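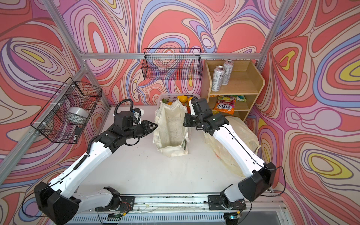
To: serkgate-finishing
From: Ashwin Ramasamy
Subject: Re: [serkgate-finishing] Clarkard satin over inkjet prints on bare wood

On the Jivumham batch, you wrote:

> Clarkard satin, brushed straight over pigment prints on birch. First coat
> looked fine for an hour, then the dark greens dragged under the brush on
> the second coat. Reds and yellows did not move. I let the first coat dry
> overnight and scuffed it with 400 before recoating. Shop was humid, it
> being August. Is this the ink, the primer under the ink, or the topcoat?
> Would solvent lacquer avoid it, and if so what do I do about yellowing on
> the light areas? I also get a faint white line along the edges of the
> panels that I cannot polish out.

Three separate problems, I think, so taking them out of order.

The white line first. End grain takes up water from the first coat, the fibers stand up, and the film over them is thin enough that 400 cuts through it. What you see is then raw fiber under a second coat that did not wet it fully. Polishing will not help because the fault is below the surface. Seal the edges on their own before any coat goes on the face. Two thin coats of dewaxed shellac will do it. Knock back by hand with a worn piece of 400, no block, and stop as soon as it feels smooth.

The dragging in the greens is most likely ink load. A dark green on most desktop pigment printers is cyan and yellow plus a good deal of black, and the total laid down can be well over what the receiver coat can hold. The excess sits on top and is softened again by the glycol ether in a waterborne finish. Your reds and yellows are lighter mixes, so they stay put. You can test this without a finish: wet a cotton swab, rub a dark area and a light area with the same number of strokes, and compare. If only the dark area marks the swab, reduce the ink limit in the profile and reprint. If both do, suspect the receiver coat.

Which one are you using? The old Sastry receiver had to go on in two passes, the second across the first, and the can did not say so. The current one is thicker and I have had no trouble with one pass.

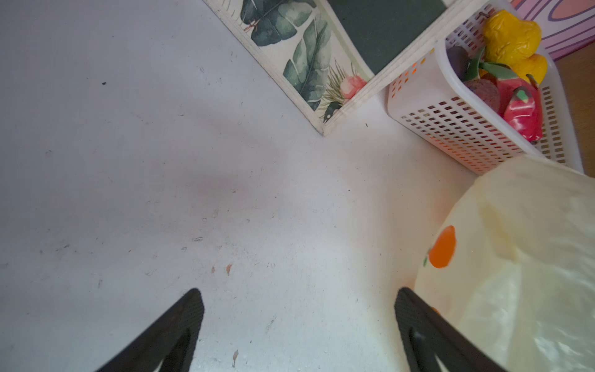 Wooden box, leaf print on the side panel, pale edges.

On lacquer: it will not lift the ink in my experience, but it can bite into an acrylic receiver and craze it a week later. I would stay with the Clarkard and isolate the print. My schedule at present:

1. Print, then leave flat for 5 days.
2. Two mist coats of shellac from a spray gun, no brush, dry between coats.
3. Two coats of Clarkard satin, brushed thin, no sanding between them if you are inside the recoat window.
4. Cure, then 1000 wet with a drop of soap, light pressure.
5. 2000 only if you want it closer to semi-gloss. It will burnish satin unevenly on anything larger than a hand, so try it on scrap.

Blonde shellac shifts the whites very slightly warm. With two mist coats I cannot see it except against an uncoated print.

Humidity may have slowed the first coat, but overnight is too short in any weather to judge from touch – the surface skins over well before the film is hard. Weigh a scrap panel after coating and again each morning. When the reading stops changing, sand.

Can you post the swab result and the name of the receiver?

Ashwin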